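Home Notebook Projects Bench notes Search Log in

May, bench notebook, the cups and bowls table

Morning, before coffee. Picking up from the last entry, where I said I'd look at the tableware question properly and stop arguing about it in the hallway.

The claim on the table is that we need to replace the mixed cups and bowls with one matched set. The Flinus catalog has been sitting open on the shared desk for most of the month, with a sticky flag on the page for the matched line. The pitch goes that matched pieces stack better, store better, and make the clearing and setting notes easier to compare from one session to the next. All of that may be true. I have yet to see a line in this notebook that shows it. What I see is several pages of people saying the mixed set is a nuisance, and no record of what the nuisance was or how long it took out of anybody's day.

So my plan for this morning was dull on purpose. Put a few pieces out, move them, put them back, and write down what bothered me when it bothered me.

Cups first. The gray one and the yellow-green one went toward the back, next to each other. The complaint filed against these two is that they don't match in height or shape, so you can't line them up. I'd repeated that myself without checking. From the front of the table their tops run in one line.

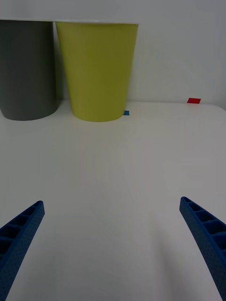 Sure, they line up from where you're standing, but come and look at them from the side and tell me that again. And rims aren't the point anyway. The point is whether one will go inside the other when the shelf is full, and I've had that gray cup wedged more than once.

Fair enough, I wrote that down as it was said to me. I went around to the side. I don't find it as bad as advertised, but I'll concede that a line of rims seen from one spot isn't a measurement, and I shouldn't have been pleased with it. The wedging I take more seriously. I tried nesting them both ways. The yellow-green one has a good slope to it, wide at the top, narrow at the base, and sits in other things politely. The gray one is closer to straight-sided and needs a twist coming out. I did not get it stuck. I did it 2 times, and 2 times is no kind of evidence, so the wedging stays open.

One real annoyance, which had nothing to do with matching: with the cups nearly touching, I had trouble getting my fingers between them. I knocked the gray one reaching for the other. A matched pair set that close would do the same thing. If we want fewer knocks, leave a hand's width between pieces. Costs nothing, and can start today.

Second annoyance, the tape. There are little bits of tape on the white table, blue by the cup and red farther over, and I couldn't find a page in this notebook that says what they mean. I asked in the room and got three different answers. One was that blue is where a cup goes. One was that blue is where a cup doesn't go. The third was that it's left over from the Maddale setup and should have been peeled months ago. I left it all where it was. Whoever put it down, please write a line here. Two lines if it takes two.

On the catalog numbers, since I'll be asked. Flinus says the matched cups are good for 3000 washes. I'd like to know who stood there and washed one 3000 times, and in what, and what it looked like at the end. There's no footnote. By our own wash sheet the current cups have been through 152, and I can't find a chip on the gray or the yellow-green. The rim of the yellow-green one still looks clean. At this pace I'd be retired before either claim was tested, so I'm not going to let the wash figure decide anything.

The Irnovex sheet is worse. It calls its cups "ergonomically balanced," which I take to mean they stand up when you put them down. Ours also do that.

Later, same morning. Bowl.

I expected the bowl to be the strongest case for buying new, because it gets the most grumbling. It's big, and it takes up a shelf to itself. It is also white, on a table that is very nearly the same shade, and the grumble there is that people misjudge where the edge is when they reach for it. I was ready to dismiss that one and I can't. I set it near the front, walked off, came back and reached for it without thinking too hard, and my thumb landed inside the bowl when I'd meant it to land on the lip. Did it again later with the same result. The rim is thin and there isn't much to tell it apart from what's behind it.

However. Look at what's flagged in the catalog. The matched set is white. All of it. We would be taking the one piece with this problem and buying a shelf full of its relatives. I can't be the only person who noticed, but I'm the first to put it in writing.

The cheap test would be a colored cloth or a dark mat under the bowl. If the reaching gets better on a mat, the bowl was never at fault. I haven't done this yet. There's a green mat in the cupboard that smells of something and I want to wash it first.

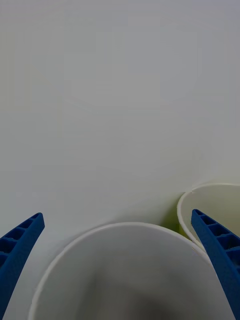
Does the bowl have to live on the table between sessions? It can go on the lower shelf, upside down, as long as nobody stacks anything on top of it.

I'm adding that here because it has come up before and the answer keeps getting lost. The lower shelf is deep enough. I checked by putting it there. The door closes.

Lunch, then back to it.

Afternoon. Tried the full clear-and-set once at normal speed, cups and bowl, table to shelf and back to table. It was fine. I was hoping for something more quotable. The slowest part was deciding where the bowl went on the way back, which takes me around to the tape again. If the marks meant something and everyone knew what, I think most of the complaint about the mixed set would quiet down. That's a guess and I'm labeling it a guess.

I also went back through the older Tang notes, since they're always cited as the place where the mixed set "was shown to be slower." I read them twice. What they say is that clearing was slower in the sessions with mixed pieces. What they also say, a page further on, is that those sessions had more pieces out. So somebody carried more things and it took longer. I don't need new cups to explain that. If there is a second set of Tang notes with a fair comparison in it, it isn't in the binder, and I'd be glad to be shown it.

Things in favor of the matched set, so this doesn't read as a grudge. Storage would be tidier. Replacements would be easier to order, because at present if the gray cup breaks I have no idea where another comes from; there's no maker's name that I could find on it. And new people would have less to learn about what goes where. Those are decent reasons. They're shelf reasons and ordering reasons, though, and the request form says it's about session time. If we want tidier shelves, the form should say shelves.

Where I am by end of day:

Cups: keep. Space them out. Nesting question still open, whoever had the wedge please note which cup was inside which.

Bowl: keep for now. Mat test next. If the mat does nothing, I'd support a bowl in some color that isn't the table, one bowl, from anyone.

Tape: explain it or peel it.

Flinus order: hold off. I haven't crossed it out on the form, only written "see notebook" beside it, and I've taken the sticky flag off the catalog page because it was starting to tear the paper.

Mat is in the sink, soaking. It still smells.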